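Speaker notes – final pay and accrued leave
2 min read
Last updated: 05/02/2025

Olga Rocha, for the Mitmont employers' breakfast

Start with the Zadham matter. A line cook gave notice in January, worked out the two weeks, and got a last check that left out 488 dollars of unused vacation. The handbook said vacation was "earned monthly." It said nothing about what happens when someone leaves.

Point to make: the handbook wording decided most of it. Ask how many people have read their own leave policy in the past year. Wait for hands.
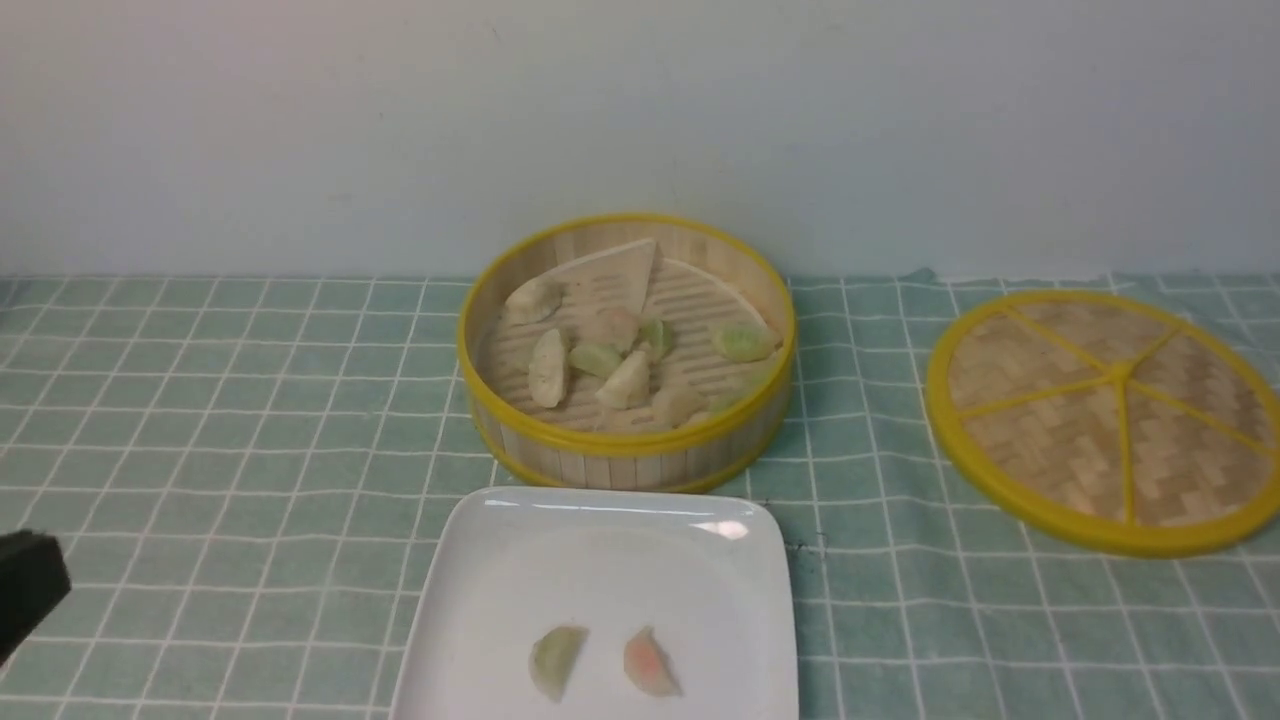 When is the last paycheck due?
It depends on the state, and often on whether the employee quit or was let go. Some states want it the same day, others allow until the next regular payday.

Do not go state by state. Debora Rizzi has the handout and will take questions on it after the break.

Next, deductions. Employers like to hold back money for uniforms, keys or a register shortage. Many states want written consent first, and a line in the job application is usually not enough – get a separate signed form. Use the Alhassan example: 200 dollars held back for a jacket that had already been returned.
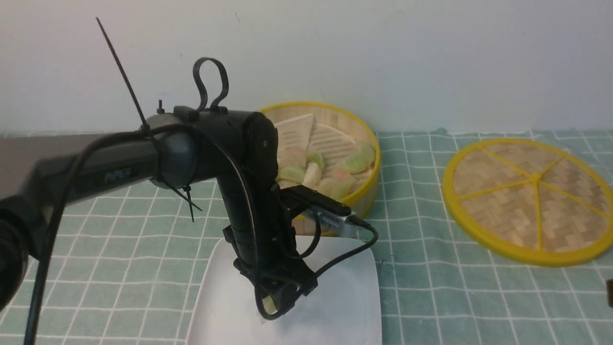
The dispute cost far more than the jacket. Mention that the manager had acted in good faith and that it did not help much. Some wage laws add a penalty for each day the money is late, whatever the reason.

Slow down here. Three things to check before the last day: the leave balance, any signed deduction forms, and the mailing address. Lizelle Nkuna's payroll checklist covers all of them and fits on one page.

If time is short, skip the section on commissions and go straight to records. 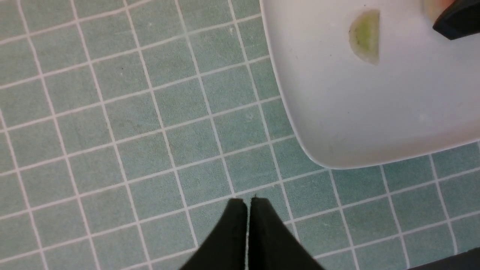

On the table.

Records: keep time sheets and the final pay calculation together. Close with the sign-up sheet for the policy review.

Related items
Exempt or hourly: notes from Trevor Crabtree
Meal breaks in small restaurants
Writing a leave policy people can follow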